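The orange basket stays

Quick one tonight, dough is proofing and I have maybe 25 minutes.

So I've been on a clear-out. February does that to me. Everything in the kitchen that holds bread got pulled out and lined up on the floor: the big tin, two linen bags, the Brukero bread box with the lid that sticks, a cracked platter I keep meaning to glue. And the baskets. Way too many baskets.

Rule was, if it hasn't been used since fall, it goes. Bread box went. Hated that lid. The linen bags stay, they wash fine at 40 and they fold flat. Platter is in the "later" pile, which we all know is the forever pile.

Then the little orange wire one. Was going to toss it, really was. Too small for a loaf, too small for dinner rolls if anyone's coming over. But put one bun in it and it looks like breakfast at a nice hotel.

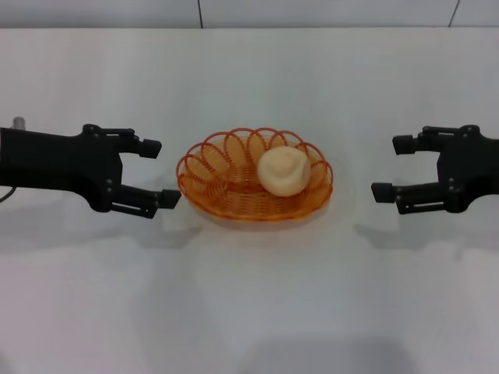

One bun, orange basket, white table.

See? Pale bun, bright basket, plain table. On a plate it would just be a bun. Keeping it.

Other things I learned this week, no order:

Woven wire is a pain to clean. Crumbs get in where the strands cross. Old toothbrush, warm water, shake it hard over teh sink.

Don't put buns in warm if you care about the bottoms. I give them 30 minutes on the rack first. Otherwise you get a waffle print.

Still want something long for baguettes. Had my eye on one at Pranau but it was bigger than my counter. Will measure next time. (I will not measure.)

Down to 3 baskets now, which feels almost grown up. The rest are in a bag by the door, going out tomorow if I remember.

Timer's going, gotta shape these.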